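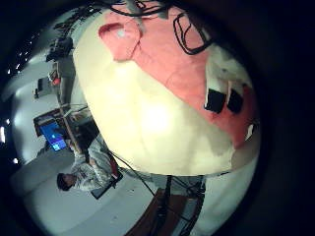
From: Skye Haldane
To: handling-list
Date: 13 October 2024
Subject: Re: Flasamov hand kit – anyone had one on trial?

Quick reply between other things so excuse the state of it. Marjatta wrote:

> Hello all. We are looking at the Flasamov two-hand kit for cloth work, folding
> mostly, some sorting later on. The seller (Trokport) sends very nice papers
> but I would like to hear from someone who has had it on a real table. My
> questions: is the wrist camera any use up close, how bad are the cables, and
> is the yearly support worth the money? We have the older Erraji grippers now
> and they are fine for boxes, hopeless for sleeves. Also we have one person
> who knows the software and she leaves at the end of October.
>
> Marjatta Mäkelä

Marjatta – yes, we've got it on trial now. Cloth as well, shirts mostly, so pretty close to what you want. Will take your points in order, more or less.

Wrist cameras. Very wide view. Good for knowing where you are in the room, less good for knowing where the edge of a hem is. Anything big and pale close to the lens takes over the whole picture and the middle goes bright. You can turn the exposure down in the Grultesska software, three menus deep, page 40-something of the manual, and it forgets the setting when you restart. I've written to them. No answer yet. Black border all round the picture too, so you're paying for pixels you can't use. Crop before you save anything, saves a lot of disk.

We do most of the real work off a separate camera looking at the whole table and keep the wrist ones for the last bit of the reach. Would do the same again.

Cables. Bad. Not dangerous, just bad. They come off the back of the hand in loops and each loop wants to catch on something. The clips in the box are too small for the bundle. We bought bigger ones and left more slack at the wrist than the drawing says. Turn the wrist through its full range by hand, slowly, BEFORE you switch on. Took me two goes to learn that.

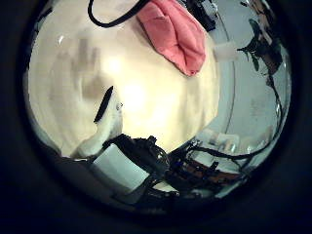
Can the fingertips be changed without sending the hand back?
They can be changed on the bench with the small driver in the kit, and you redo the grip calibration afterwards.

Spare tips are sold in sets only, annoyingly. A set is 300 and you can't get singles out of Trokport, I did try. Buy one set with the order, the postage on its own later is silly.

Money, as you asked. The quote we had was 3,450 for the trial period, delivery and one day of setup included. Support is 1,000 a year on top and covers phone, software updates and one visit. They'll take 2,000 off if you go on to buy the pair, but that has to be in writing before the trial starts – ours wasn't at first, and it took a week of emails to sort out. Get it on the quote. Check the insurance for shipping it back as well, its in the small print on the last page.

Is support worth it? First year I'd say so, specially if your software person is going. The phone people are good once you get past the form. The visit I'm less sure of. Ask if you can swap it for a second training day, somebody on the list managed that with the Erraji stuff I think.

Cloth itself. Flat cotton with buttons, fine. Pinching a corner is much better than I expected after the demo video, where everything was a tea towel. Thin slippery stuff I haven't tried enough to say. Two layers when you wanted one – still happens, and the software doesn't tell you, you have to look. Press lightly first and then close. The default does it in one go and I'd change that on day one.

Table hieght matters more than it should. Ours was too low, arms at a horrible angle, half the reach errors went away when we raised it. Plain top if you can.

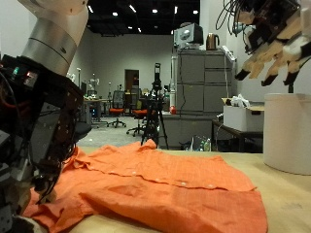
Orange shirt on the table, left hand on the corner by the hem.

Things I'd ask Trokport for before you sign:

- the bigger cable clips, free
- exposure setting that survives a restart, or a date for it
- the discount on paper
- who you ring if the setup day overruns (ours did, by an afternoon)

Happy to send you our calibration notes, they're scruffy but they work. Also the settings file, though you'll need the same software version or it just refuses to load with a very unhelpful message. Get your leaver to write down the start-up order before she goes, it isn't in the manual in any order that makes sense.

Got to run. Ring me Tuesday if easier, mornings best.

Skye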